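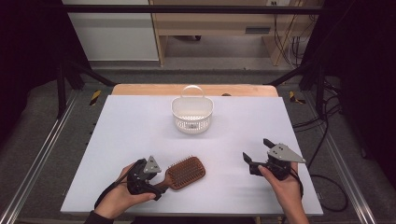 What I brought home from the open day in Dramcombe

In September I went with my neighbor Marianna Krajewska to the open day of a robot workshop in Dramcombe. I write this page of tips for the house, so perhaps you ask what robots have to do with it. I asked the same before I went. But the demonstration was a tidying job: a hairbrush and a small white basket, on a white board. I stayed for it until the end, and I filled 8 pages of my notebook.

The work is done by a person with a gripper in each hand. Radosław Urbańczyk, who led the visit, told us that each run is recorded and a robot arm later learns from it. He wants 2000 runs of everyday jobs before winter. When you watch somebody do a simple thing with two jaws in place of ten fingers, you notice everything that makes it easy or difficult. Most of my tips come from this.

Tip 1. Clear the surface before you start

On their board there was very little. At home I tried the same with the bathroom shelf. I took everything down, wiped it, and put back only what I use every morning. The rest went into a drawer. Cleaning the shelf now takes me two minutes.

Tip 2. Put a light surface under small things

On a white surface you see at once a hairpin, a screw, an earring back. My kitchen table is dark brown and I have lost many buttons on it. Now I lay an old white tray on it when I sew or repair something. A piece of white shelf board from the hardware store also works well, but sand the edges first.

Tip 3. Take the brush by the handle, and store it so that you can

I had my brushes in a drawer in all directions, and always I took one by the bristles. Now all handles point to the front. For a paddle brush a low basket is good, with the handle standing up and out. If the basket is too light and falls over, put a flat stone in the bottom.

Tip 4. Choose a basket with openings in the walls

A closed plastic box keeps the damp inside, and after some weeks there is a gray line at the bottom. With openings the air goes through. Wash the basket in warm water with a little dish soap, and go into the openings with an old toothbrush. Dry it upside down on a towel.

A loop handle on top is also practical – you can lift the whole basket with one hand when you wipe under it. But check that the loop does not stand in the way of what you put in. Mr. Urbańczyk said that beginners with the grippers hit the handle very often, and I must say that I do it at home with my bare hand too.
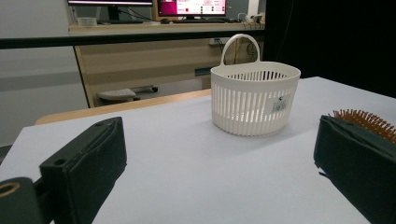 Stanisława Górecki asked during the visit why they do not simply use a bigger basket, so that everything goes in the first time. Mr. Urbańczyk answered that a bigger one would teach the arm to be careless, and that people have small baskets at home.

I think she had a point all the same. For children a wide, low basket is better, and they will use it more. For my own things I prefer the small one, so that I do not collect five brushes in it.

Tip 5. Clean the brush before it goes back

This was not in the demonstration, but we talked about it over coffee. Pull out the hair with the tail of a comb, from the handle side to the top. Then use lukewarm water with a drop of shampoo, only on the tips of the bristles if the brush has a cushion. Lay it with the bristles down to dry, overnight. Never put it on the radiator, the glue becomes soft.

Tip 6. Do the same movement each time

At the workshop they keep a list of the runs, and the morning group had reached number 123 when we left. Renata Lis showed me that the good ones look nearly the same: slowly to the handle, close, lift, over the rim, open. I do now the same with my keys, always the same hook and the same hand. I have not searched for them since the visit.

The next open day is planned for spring. Marianna wants to go again and ask about folding towels. If you have a towel question, write to me before then and I will give it to her.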